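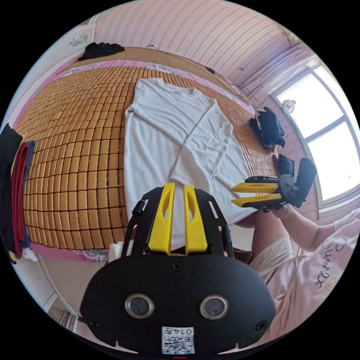

Report on Award 244: The Folding Apparatus at Skungate

1. Purpose of the report

This report is submitted to the Orkmont Fund for Domestic Invention at the close of the second stage of Award 244. The award was made to Ms Sharada Hegde and Mr Chandrasekhar D'Souza for the construction, at their home in Skungate, of a machine capable of folding a shirt. I was appointed assessor in November and have visited the household on three occasions. The Fund asks its assessors to confine themselves to what was promised, what was spent and what was done. I have tried to observe that rule and shall indicate where I have failed to.

2. Background to the application

Ms Hegde and Mr D'Souza are cousins. They share the upper floor of the house, and the ground floor is occupied by their uncle, Mr Palaniappan, who worked for most of his life in a shirt shop and was responsible there for the folding. He is now eighty-one and his hands will not close properly. He does not wear a shirt which has been folded by anybody else if he can avoid it, and for a year before the application was made he had been wearing them off the hanger, under protest.

The application stated that the machine would fold a long-sleeved shirt "in the manner of the shop". The Fund's first reader had written beside this phrase, in pencil, "What manner?" I took the question with me on my first visit.

Mr Palaniappan answered it at length. The shirt is laid out with the buttons facing upward. The right sleeve is brought across the front on a slant, before anything else is touched, and the cloth is allowed to settle. The left sleeve follows. Other establishments, he informed me, turn the shirt on its face and begin with the sides, and he did not wish to discuss those establishments. I recorded the method in my notebook and he asked to see what I had written. He corrected one word.

3. Premises and equipment

The machine is kept in the back kitchen on the ground floor. It consists of a pair of jointed arms, bolted to a door laid flat on two trestles, and a computer which must be switched off before the kettle is switched on. The cousins built the arms over one winter. They call the whole assembly Hoto, a name which neither of them could account for when asked, and which appears in this report only where "the apparatus" would be tiresome.

The instruction of the apparatus is carried out elsewhere, in a bedroom on the upper floor. The application had described a "dedicated demonstration surface" and I had expected a bench. The surface is a bed with a summer sleeping mat spread over it. Mr D'Souza explained that a shirt slides on a bench and that the mat holds it a little, as cloth is held by cloth. I have accepted this as a reasonable use of an existing resource and note that it reduced the second claim by the price of a bench.

The lessons are given with hand-held grippers, which have yellow fingers of the same pattern as those fitted to the arms downstairs. A person takes one in each hand and folds the shirt with the grippers alone, the bare fingers never touching the cloth. The movements are recorded and passed to the apparatus, which is then expected to produce something similar of its own accord.

I was invited to attempt a lesson myself. I managed to lift the cuff and, on the second try, to put it down again in a different place. The recording was deleted with great courtesy. 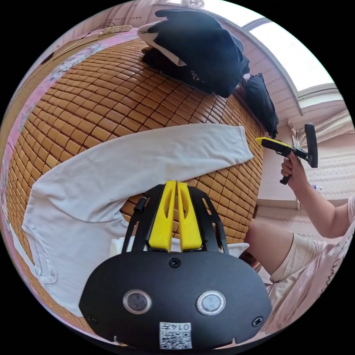
The white shirt used for the lessons belongs to Mr Palaniappan and was lent by him on terms. It was to be washed weekly. It was not to be left in a heap overnight. No pins were to be used. The terms are written out on a sheet of paper and both cousins have signed it, and although the document has no standing with the Fund I was shown it before I was shown the accounts.

4. Conduct of the work

Between my first visit and my second, the cousins recorded 517 lessons. They worked in the evenings and on Monday mornings, when Mr D'Souza has no shift. The log was kept by hand, in a ledger, and I have examined it in full. Most entries consist of a number and the word "good" or the word "no". A small proportion are longer. One reads, "Sleeve went where it liked." Another reads, "C. sneezed, shirt fine." A third, entered late on a Friday in Ms Hegde's writing, reads only, "He came up to watch."

I asked about this last entry. The staircase in the house is steep and Mr Palaniappan does not ordinarily use it. On the evening in question he had climbed it without telling anyone and had stood in the doorway until the sleeve was across. He then told his niece that she was hurrying. She had been folding at that time to a steady pace which Mr D'Souza had worked out in advance -- he had found that the apparatus learned more readily from movements of an even speed -- and she said so. Her uncle replied that the cloth had not been consulted about the speed.

After that evening the lessons changed. When the right sleeve had been laid across the front, Ms Hegde held the grippers still before going on. Mr D'Souza objected to this in the ledger, on the ground that a machine taught to stop may well stop. She wrote underneath that she was aware of it. For several pages they carried on the argument in the margins, always with initials, and always beside a lesson marked "good". I understand that they were sitting within reach of each other throughout.

The Fund may wish to know that I regard the ledger as the best-kept record I have been shown in the course of these duties. I realise that this remark is outside my instructions.
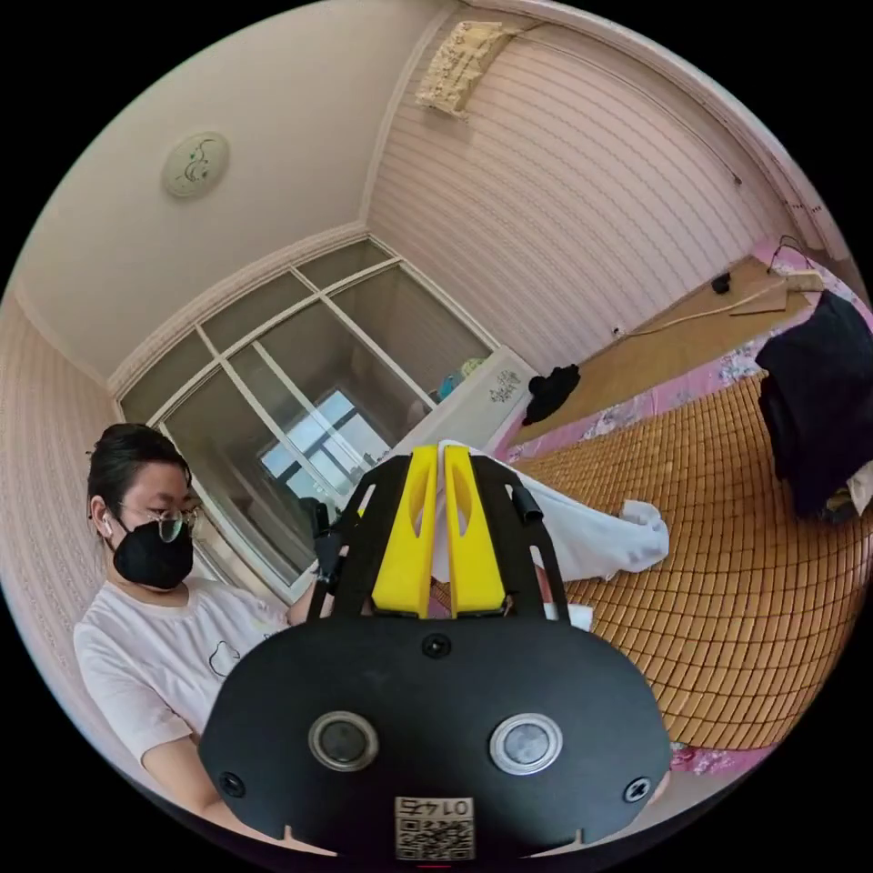
5. Trial of the apparatus

The formal trial was held on my third visit, at four in the afternoon, in the back kitchen. The kettle had been unplugged. Mr Palaniappan was seated in the only chair and I stood beside the sink. The shirt had been washed and ironed, and he inspected it before permitting it to be laid on the door.

The first two attempts were unsuccessful. In the first, the right arm closed its fingers on nothing and carried the nothing across the shirt with every appearance of care. In the second, it took hold of the placket along with the cuff and the shirt rose off the door like a person getting up to leave. Mr D'Souza pressed the stop. The shirt was laid out again. Nothing was said by the owner.

In the third attempt the right arm found the cuff, lifted it and brought the sleeve across on a slant. It set the cuff down. Both arms then became still.

I had my watch in my hand for the purposes of the trial. After five seconds Mr D'Souza moved towards the computer. Ms Hegde said his name and he did not move further. I could hear the fan in the computer and somebody's radio through the wall. I began to draft in my head the sentence in which I should have to record a failure, and I had reached the word "regrettably" when Mr Palaniappan leaned forward in the chair and looked along the surface of the shirt, with his eye almost level with it, as one looks along a shelf to see whether it is straight.

"Now," he said.

There is no microphone on the apparatus. I have confirmed this with both of the award holders and have looked for myself. The left arm came down and took the other cuff.

The fold was completed without further interruption. The pause is entered in my notes as nine seconds. When I later went through the ledger against the recordings, I found that Ms Hegde's own pauses varied a good deal and that nine seconds was among the longer ones. She had never timed them. She told me that she waited until it looked right.

The finished shirt was a little wide at the shoulder. Mr Palaniappan pointed this out, and pointed out also that the second sleeve had been tucked too deep. He then asked for it to be done again. It was done again twice before I left, and I am told, though I did not witness it, that it was done again after supper.

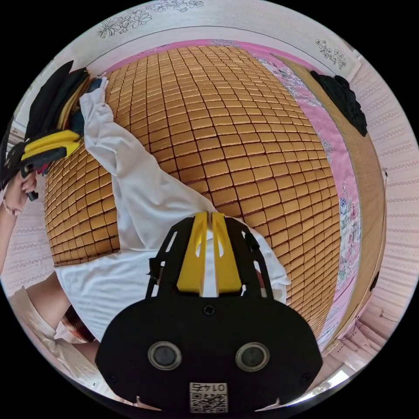 6. Expenditure

The second-stage claim is in order. Receipts have been supplied for all items except one length of cable, which was exchanged with a neighbour for a shelf put up in her hall. An unspent balance of 28 pounds has been carried forward. I draw attention to an entry for one white shirt, long-sleeved, at 29 pounds, which was queried by the office. It was purchased so that Mr Palaniappan might have his own back. He has so far declined to exchange them, on the ground that the apparatus is used to the old one.

7. Matters for the office

The application form for the third stage asks the assessor to state the time taken by the machine to complete its task, and whether any part of that time could be removed. I have entered the total. Against the second part of the question I have written "Nine seconds; not advised", and as the box is small I refer the office to section 5.

Mr D'Souza has asked whether the third stage may include trousers. Mr Palaniappan wishes it to be recorded that trousers were a different counter, and that he can offer no guidance on them, but that he knows a man.

I recommend that the award be continued. I should be willing to serve as assessor again, and would ask that visits be arranged for the afternoon, when the light in the back kitchen is better and the shirt has usually come in off the line.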